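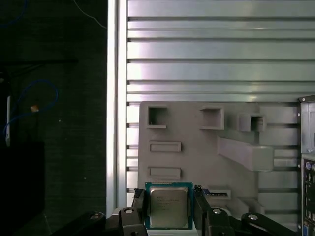

Bravska wrote in the comments to the previous page that the grip repeats fine for a day, then the chip starts going in a little crooked and the insertion routine stops on force. Does the zero need redoing every morning, Bravska asked, or is something loose?

Usually something is loose. Do the checks below in order before touching the zero. A new zero taken on a slack linkage will hold for a few cycles and then drift again.

Resetting the grip on the CPU insertion cell

Last updated 1 July 2025

What you need

Hex keys, a torque driver, lint-free wipes, isopropyl alcohol, a paint marker, a feeler gauge, and a dead CPU of the same package as the one you run. Do not set up with a good part.

1. Park and lock out

Move the arm to the service pose, clear of the mockup panel. Open the fingers, take the part out by hand, and drop the cell to manual. On the Nernside controller the gripper stays powered in manual, so pull the enable plug as well.

2. Check the linkage screws

Hold one finger still and push the other sideways. Any click means a link screw has backed out. Tighten the screws a little at a time, alternating left and right, then work the fingers through full travel by hand. The links should move freely with no side play. If a screw turns without getting tighter, the insert is stripped and the link has to be replaced. Mark each head with the paint marker when done.

3. Clean the fingers

Wipe both contact faces with alcohol and let them dry. Look for a worn groove where the edge of the substrate sits. A groove you can feel with a fingernail lets the chip tilt. Change the fingers as a pair — one new and one old will pull the part off center.

4. Set the closing force

Connect the enable plug. Hold the dead CPU level between the fingers, edges only, and close at low speed. Start the force setting at 20 and raise it in small steps until the chip no longer slides under light thumb pressure. If the substrate bows at all, back off. Keep the fingers clear of the contacts on the underside.

5. Redo the zero

Close the empty fingers on the feeler gauge and store the position. Open, close again, and compare. The raw count on our unit is 319. Yours will differ, but it should come back within 3 counts every time. If it doesn't, return to step 2.

6. Re-teach the socket approach

Run to the hover point over the socket at slow speed. View it through the wrist camera, then from the side with your own eyes. The bottom of the chip should be parallel to the socket face. Correct the tilt first and the offset second. Store the hover point only, and leave the insertion depth alone unless the panel has been moved.

7. Test

Run the dead CPU through the full cycle with the Zukstead force log turned on. The trace should rise smoothly at contact. A double bump means one edge is landing first, so go back to the tilt in step 6.

Interval

We repeat steps 2 and 3 every 400 cycles, and the whole page after any collision. Cells with the older Hattori wrist plate need the plate bolts checked at the same time. Write the stored zero on the cell sheet, with the cycle count next to it.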